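Where the Old Batteries Go

Hokembridge has 2,570 households, and most of them keep dead batteries somewhere in the house. For years they went out with the trash. In February the town began a drop-off program at the Cudcombe branch library, and by fall it had taken in 900 pounds.

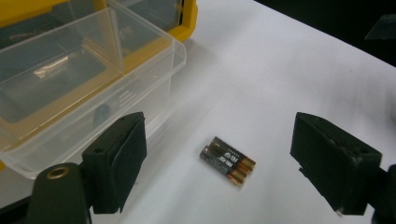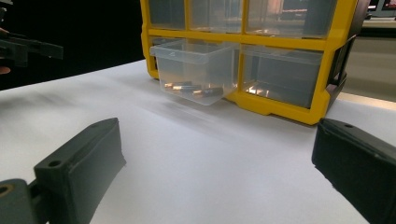 Two slim batteries, and a yellow organizer with clear drawers.

Sorting at Home

The library takes household batteries of any size, but asks people to keep the types apart. Lithium cells need tape over the ends before they go in a bag. Alkaline cells can go in as they are. Swollen or leaking ones should go straight to the transfer station on Ceder Road – the library can't accept them.

After the Bin

A truck from Haugland Recycling empties the bins every 17 days. Alkaline cells are shredded for their zinc and steel. Button cells go to a separate plant, and the town pays extra for those.

The bins are inside the north door and can be used whenever the library is open.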